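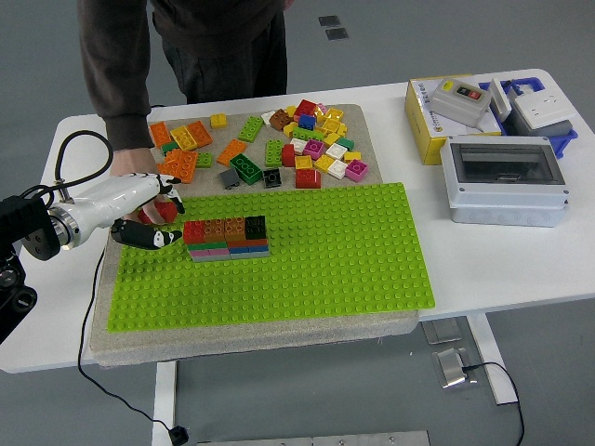
Is a human-style hand worth the extra money over a simple two-jaw gripper?

It depends on what you pick up. For boxes and blocks that always arrive the same way round, save your cash and buy the jaws. For mixed jobs where the thing might be lying on its side, the hand starts to earn its keep, though you'll pay for it in setup time.

I've had the Litier hand on our arm since October, and before that we ran the Pleltmont parallel gripper for ages, so I've got fairly strong feelings about both by now! We do small assembly trials, mostly toy bricks on a baseplate and a bit of fiddling with electrical boxes, and bricks are a surprisingly mean test. They're light, they're slippery at the corners and they need a proper push at the end or they just sit there looking attached.

First, fitting it. The wrist plate took me a whole morning (the bolts are tucked in where no normal hex key wants to go, so get yourself a ball-ended one) and the cable is stiffer than I'd like. Leave it plenty of slack. I tied mine down too neatly to begin with and it tugged every time the wrist rolled, which I blamed on the controller for far too long. Sorry, controller.

The controller is the Jurnden one, by the way, and it's lovely. Menus make sense, the stop button is where your hand goes, and you can save a finger pose and give it a name without reading a manual. I've got 31 saved, most of them useless.

Now the actual picking. I gave both grippers 300 tries each at lifting a loose 2x4 brick out of a jumble and setting it down on a baseplate. The Pleltmont was quicker on anything lying flat with its studs up, no contest, it just goes down and comes back. Bricks tipped on their side were another matter, and there it kept nudging them into their neighbours and then grabbing two. The Litier got 67 more good placements over the whole run, nearly all of them from the tipped ones, because you can bring the thumb in low and roll the brick round a bit.

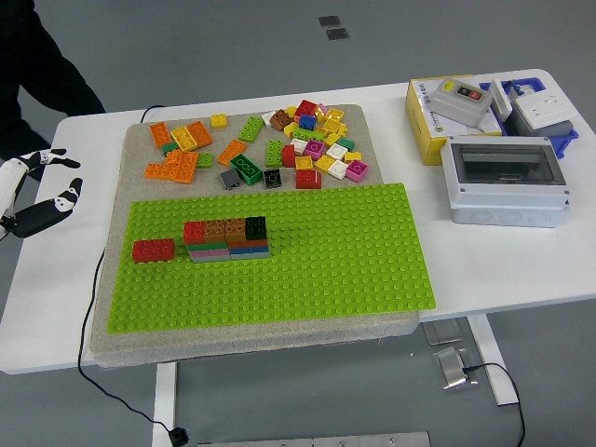 The Litier hand open at the edge of the board, with one red brick set apart from the stack.

Pressing down is where I'm less keen. The fingers give a little when you push, so a brick can end up seated at one end and proud at the other. I've started closing the hand and pushing with the knuckles, which feels daft but does the job.

Camera-wise I tried the Ouazzani head unit and it's fine. Colours are good, it tells an orange brick from a red one most of the time, but dark green and black get muddled under our lights, and whenever the hand is over the stack it hides the very stud you're aiming for. A second camera off to the side would sort that and I've got one on the wish list.

Grumbles: the fingertip pads pick up fluff, the fan in the Jurnden whines when it's warm, and the Litier's spare fingers come in packs of 2 when I only ever break one.

Four stars for the hand, five for the controller, three for the camera. I've kept the Pleltmont in the drawer for flat work and I still swap it back on more often than I expected.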